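How a Robot's Software Decides What to Do Next

By Karthik Wickramasinghe
Oct 5, 2025
40 shares | 22 comments

A robot arm has motors, joints and a gripper. None of these parts can decide anything. The deciding is done by software, a set of instructions that runs on a computer.

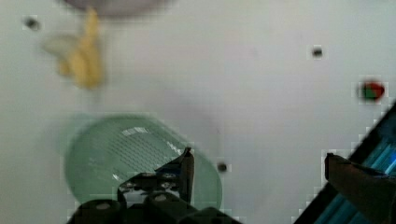 The software has three main jobs: perception, planning and control. They repeat in a loop for as long as the robot is working.

Perception

Perception means turning camera pictures into useful information. To a computer, a picture is a grid of numbers. Each number gives the brightness or colour of one tiny square, called a pixel. The program searches the grid for groups of pixels that belong together. A patch of yellow on a white surface is fairly easy to separate. A see-through green container is harder, as the white underneath shows through its walls and changes the numbers. Shiny plastic can also reflect a streak of light that matches neither the container nor the surface.

Movement causes trouble too. If a camera is fixed near the gripper, it travels with the arm, and the picture may smear. Programmers call this motion blur. One way to handle it is to compare several pictures before trusting any single one.

Planning

Once the software has a guess about where things are, it plans a path. A path is a list of positions for the arm to pass through. The planner at our workshop in Draratstead is called Skisari. It tests 300 possible paths and throws out any that would bump into something. From the paths left over, it picks the shortest.

Control

Control means making the motors follow the plan. Sensors in each joint measure its angle, and the controller compares that angle with the one it wanted. The difference is called the error. A large error gets a strong push from the motor and a small error gets a gentle one. Our controller, Perkuletti, makes this check 1000 times a second.

You can try this yourself. Close your eyes, hold out one finger and aim for the centre of a saucer. Now do it again with your eyes open. The second time, your brain keeps measuring the error and correcting it — the same method is called feedback in a robot.

Words to know

Pixel: one tiny square of a digital picture.
Path: the positions an arm passes through.
Error: the difference between where a joint is and where it should be.
Feedback: using measurements to correct a movement while it is happening.

40 shares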